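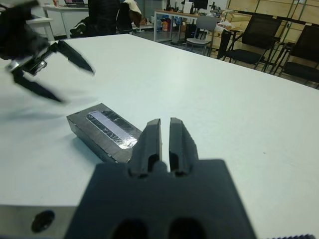

Re: Jodow fingers vs. stock

Declan Dunmore wrote:
> Did you get anywhere with the Jodow fingers? We have the
> stock ones on both arms and they slip on smooth blocks if
> we keep the force under 43 percent.

Declan,

I ran 200 picks with each set, same block, same controller settings. Stock fingers held on 78 of them, the Jodow set on 193. Most of the misses came when the block lay diagonal to the fingers, so I'd fix the wrist angle before buying anything.

I haven't tried the wider opening yet. Juraj has the Sturkex controller until February, ask him for the config.

Shirley Dobson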